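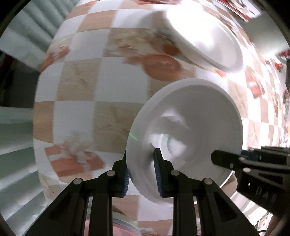 Fig. 4. White bowl held at the rim, one finger inside and one outside. Second gripper at right.

4.3 Recording two-handed bowl examples

The Trollis sales sheet says you can gather a usable set in an afternoon. We have not managed it, and you should plan for longer.

1. Lay out the cloth and bowls as in 4.2. A patterned cloth is fine. Zatari claims it helps the tracking; we saw no difference either way.

2. Start a new session and wait for the tone. The counter on the screen goes up even when nothing is being saved, so check the folder as well.

3. Take the bowl with one finger inside the rim and the other against the outer wall. Both ribbed pads should face the bowl.

4. Bring the second gripper in slowly from the side. Stop if the fingers touch.

5. Set the bowl down, open both grippers fully and end the session.

6. Repeat from step 2, moving the bowls each time.

CAUTION: Glazed bowls slip. Do not squeeze harder to make up for a poor grip. Let go and start again.

Note: Keep the failed tries, but mark them. The software has a "quality score" which gave full marks to 17 sessions where the bowl was dropped. Watch the recordings yourself.

Note: The guide that came with the kit says 400 examples are enough for one task. Our Orudgate set had 1502, of which 333 were thrown out on review, and the trained model still went for the wrong side of the rim more often than we liked. Treat any round number with suspicion.

Questions about marking go to Daranee Phromma. For lost sessions, see 4.5.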